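Datenblatt: Teilautomatisierte Schließtechnik-Ausgabe, Standort Broltby

Stand: 2022-06-07
Verantwortlich für Inhalt und Pflege: Miroslava Demchenko, Arbeitsorganisation, Stirnano

Gegenstand

Der vorliegende Datensatz dokumentiert die Einführung zweier Roboterarme in der Ausgabe für Vorhängeschlösser am Standort Broltby. Er umfasst 154 Aufzeichnungen einzelner Arbeitsvorgänge, die zugehörigen Störungsprotokolle sowie 11 leitfadengestützte Gespräche mit Beschäftigten der Ausgabe und der Rücknahme. Die Gespräche liegen in anonymisierter Abschrift vor. Tonaufnahmen werden nicht weitergegeben.

Ausgangslage

Vor der Umstellung wurden Schlösser von Hand aus Behältern entnommen, auf Gängigkeit geprüft und den Aufträgen zugeordnet. Die Tätigkeit galt als einförmig und belastete nach Angaben der Beschäftigten vor allem Daumen und Handgelenke. Zugleich bot sie einen Arbeitsplatz, an dem Kolleginnen und Kollegen mit eingeschränkter Belastbarkeit im Sitzen arbeiten konnten. Dieser Umstand wurde in der Planung zunächst nicht ausreichend berücksichtigt und auf Antrag des Betriebsrats im August nachträglich in das Pflichtenheft aufgenommen.

Arbeitsteilung nach der Umstellung

Die Arme greifen das einzelne Schloss und führen es der Sichtprüfung zu. Die Entscheidung über Ausgabe, Nacharbeit oder Aussonderung trifft weiterhin eine Person. Die Steuerungssoftware Dullow schlägt lediglich eine Zuordnung vor; ohne Bestätigung am Bedienplatz wird kein Vorgang abgeschlossen. 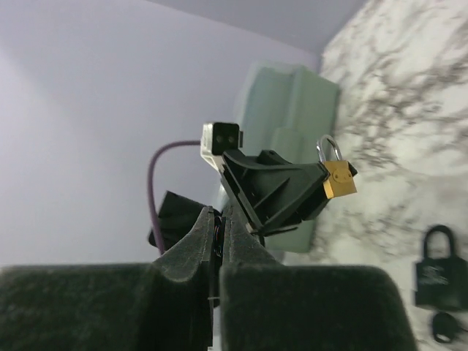 Für die Beschäftigten verschiebt sich der Schwerpunkt damit von der Handhabung zur Beurteilung. In den Gesprächen wird dies unterschiedlich bewertet. Mehrere Befragte nennen die körperliche Entlastung an erster Stelle. Andere beschreiben die Wartezeiten zwischen zwei Bestätigungen als ermüdend und vermissen den selbst bestimmten Arbeitstakt. Die Rotation zwischen Bedienplatz und Rücknahme wurde daraufhin verbindlich geregelt.

Qualifizierung

Alle Bedienerinnen und Bediener durchlaufen eine Einweisung von 20 Stunden, die während der Arbeitszeit stattfindet. Die Unterlagen wurden mit der Firma Tsoukalas erstellt und liegen im Verzeichnis »schulung« bei.

Zusammensetzung der Daten

vorgaenge: Aufzeichnungen der Greif- und Übergabevorgänge
stoerungen: 53 Protokolle mit Uhrzeit, Ursache und Art des Eingriffs
gespraeche: Abschriften, nach Themen verschlagwortet
schulung: Einweisungsunterlagen und Rückmeldebögen

Zulässige Nutzung

Die Daten dürfen für Arbeitsgestaltung, Gefährdungsbeurteilung und Forschung verwendet werden. Eine Auswertung zur Leistungs- oder Verhaltenskontrolle einzelner Personen ist durch die Betriebsvereinbarung ausgeschlossen. Dies gilt auch für die Verknüpfung der Störungsprotokolle mit Schichtplänen.

Bekannte Einschränkungen

Die Aufzeichnungen stammen aus der Tagschicht und von einem einzigen Standort. Bei den Protokollen vor der Schulung fehlt teilweise die Angabe zur Ursache. Aussagen über langfristige Auswirkungen auf Beschäftigung und Eingruppierung lassen sich aus dem Bestand nicht ableiten.

Anfragen und Berichtigungen sind schriftlich an die Abteilung Arbeitsorganisation zu richten.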